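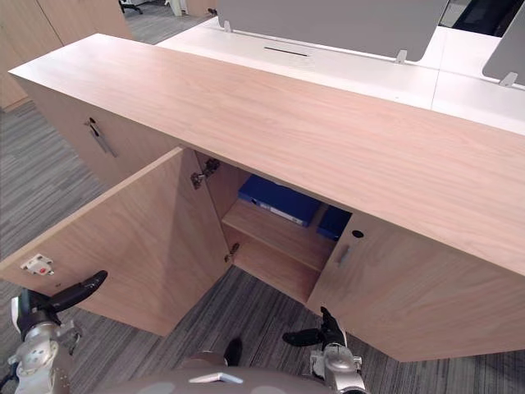 Figure 2. Low office cabinet with the left door open and blue storage items on the interior shelf.

Archive > Workplace Storage > Section 3.2

We use cookies to remember your reading settings. Accept

3.2 Shelf use in low cabinets
The Skimdale survey covered 1,547 compartments. Each was recorded with one door open (Figure 2). Items were logged by shelf level and colour. A compartment with nothing below the shelf was coded as upper-only. Key locks were noted but not tested. Hauksdóttir's coding sheet was used for all 18 floors.

Comments
mjovar: Were centre shelves measured from the base or the top?
Auður Hauksdóttir: From the base.
tpk: Is the coding sheet available?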